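FOR IMMEDIATE RELEASE

Brurwood Settles the Great Grout Question With a Free Guide for People Who Have Been Putting It Off

ZORKVILLE, 9 July 2021 — Tile maker Brurwood today released The Patient Kitchen, a free planning guide for homeowners who have been meaning to redo the kitchen and have so far bought one sample and leaned it against the toaster.

The guide grew out of a survey of 1,913 Brurwood customers, mailed out last October with a return envelope and modest expectations. Of those who answered, 1,264 said they had changed their minds about tile after placing an order. Another 13 said they had changed their minds about the kitchen and moved. Brurwood wishes them well and would like its samples back.

Grout came up more than any other subject, including price. Customers described arguments over two shades of gray that the company's own staff had trouble telling apart under the lunchroom lights. The guide gives grout a full chapter, with a page on when to stop talking about it.

Other chapters cover how much extra tile to order, how to measure a wall that isn't square (most aren't), and what to say to a relative who once did a bathroom and has views. Six-sided tile gets its own section, mainly on cutting. Anyone who has tried to end a row of hexagons neatly at a corner will know why the section is long.
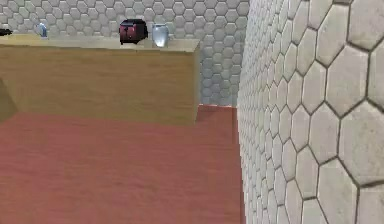
Mirjam Van der Linden said she had read the guide in one sitting and then ordered the same white squares she was always going to order. It had saved her a month of looking at the other ones, she added, and the part about waiting a week before choosing grout should be printed on the bag.

Brurwood has taken the hint. Starting in October, every bag of its Lammont grout will carry the words "Sleep on it" above the mixing directions. The mixing directions themselves remain the same, and the company continues to hope that someone will read them.

The guide also includes a planning sheet called Na, named after the answer most customers wrote in the survey box marked "budget." It has room for the wall measurements, the tile count and the total, plus a second total for later. Brurwood suggests filling in the second one in pencil.

The Patient Kitchen is available now at the Brurwood showroom in Zorkville and by mail on request. Samples are free, with a limit of 2 per household — a rule the company introduced this spring and has already bent for several households.

Press copies and tile samples may be requested from the Brurwood press desk in Zorkville.

###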